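Home | Guides | Table Setting | Contact

4. Clearing and setting the table

Before you start, wipe the tabletop with a soft damp cloth and let it dry. Do not use scouring powder on a marble pattern.

1. Put the bowl and the mugs toward the back, so that the middle stays free for sorting.
2. Lay the napkin on the tray. Place one mug on the napkin.
3. Put the spoon at the side of the tray. The fork may lie at the back.
4. Collect all the small items in the middle of the table. Keep them together in one group.
5. Take the small items one by one and sort them by color, for example pink, light blue and green.

Note: Items which lie on their side can roll. Please sort these first.

Caution: Do not lift the tray when a mug is standing on it. Remove the mug before, then carry the tray with 2 hands. 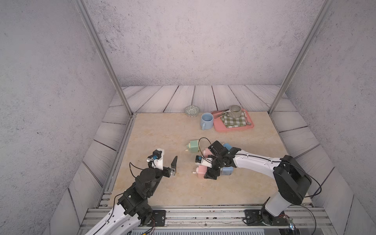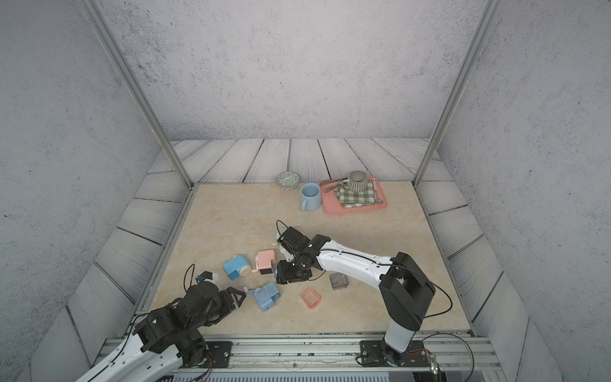
Steps 4 and 5. Small items on the marble-patterned tabletop.

Questions about this guide: Siyabonga Hendricks, Flenia Customer Desk
© Flenia. All rights reserved. | Back to top
200 shares | 2 comments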